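Tarnish on Silver Plate in Kitchen and Bedroom Air
Anjana Dissanayake and Clive Kershaw
Wimville, Dec 1, 2024

Our question was how much the room matters when silver plate tarnishes. We cut 16 strips from one sheet, cleaned them with baking soda and hung half in a kitchen and half in a bedroom for all of November. Both rooms were in the same apartment.

Each strip was checked every evening under the same desk lamp and scored from 0 (bright) to 5 (black). We missed two evenings and left those rows blank. In the end we had 273 usable scores, after dropping the ones where we disagreed by more than a point.

The kitchen strips turned yellow first, mostly along the cut edges. Two of them hung near the stove and went brown. We should have kept them farther away.

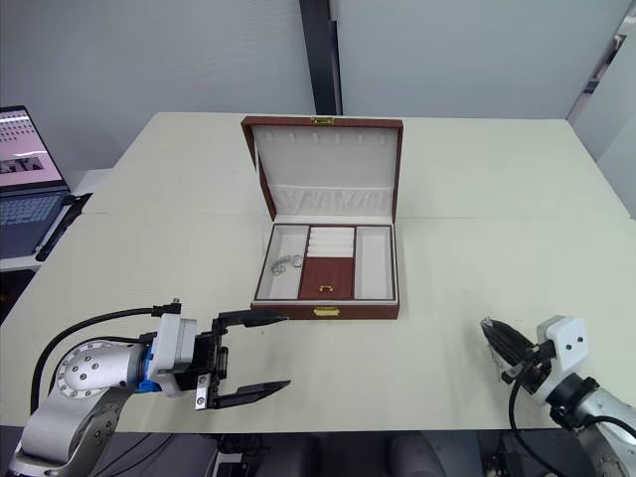 Bedroom strips stayed close to their starting color, with a light yellow on three. Humidity was not measured, so we can't separate it from cooking fumes. Next time we would borrow a meter from the lab and run the test through a second month.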